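How does a robot know what to do next?

Ask a robot to pick up a toy and it has no idea what you mean. No idea what a toy is. Or a table. It has motors and it has a camera, and everything else has to come from software, the instructions running on the computer.

The robots in this explainer run a program called Zidgate. It has three jobs. Looking, planning, moving. Then back to looking, over and over, very fast.

Looking first

A camera doesn't see things the way you do. It gets a big grid of tiny coloured squares called pixels, and each one is just numbers. So much red, so much green, so much blue. The software hunts through the numbers for patterns. An edge here. A round shape there. Maybe that's a wheel?

Patterns are tricky. A rose printed on wallpaper is flat, you can't pick it up, but to a computer it might look just as real as something standing on the table. You'd never be fooled (probably). Software has to learn it, from lots and lots of pictures. Zidgate started with 500 and kept muddling things up. Then it got 2,810 and did a lot better. 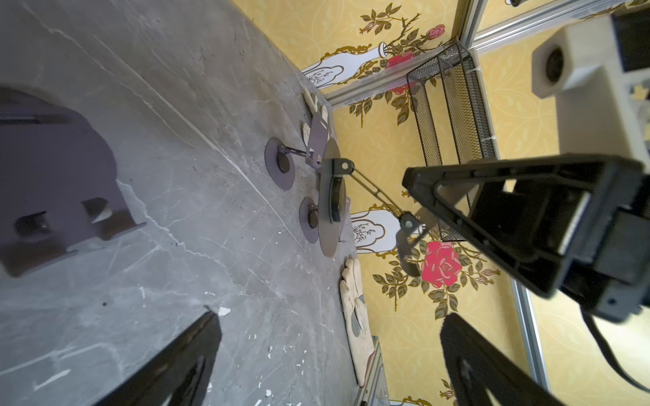

Metal is harder still. Thin rods are only a few pixels wide so they're easy to miss, and shiny bits change colour when the light changes. Try it with a spoon. Hold it near a window and tilt it slowly — same spoon, but the colours slide all over the place.

Planning

Now the software knows roughly where things are. Next question, how do we get there without bumping anything?

The part that works this out is called a planner. Ours is called Estrella. It makes up a path for the arm, checks it, and if the elbow would hit the wall it throws that path away and tries another. And another. It can test 2,000 paths before the arm moves at all! Most are rubbish. It only needs one good one.

You do this too. Reaching for the ketchup past a full glass of water, your arm goes round. You just dont notice yourself planning.

Moving

The last part is the controller. It tells each motor how far to turn, then checks wether it really did. Bit short? Push a little more. Too far? Come back a bit. Checking and fixing like this is called feedback.

Shut your eyes and touch the end of your nose. That's feedback from your muscles. Robots have sensors in their joints that do a similar job.

When it goes wrong

It does, lots. The gripper closes on nothing, or the planner can't find any path and gives up. Every try gets saved in a list called a log, so people can read it later and find the mistake. One log we looked at had 1,394 lines in it, and the mistake was a single minus sign.

Words to remember

Pixel — one tiny square of a picture
Planner — software that picks a path
Controller — software that runs the motors
Feedback — checking what happened and fixing it
Log — the list of everything the robot tried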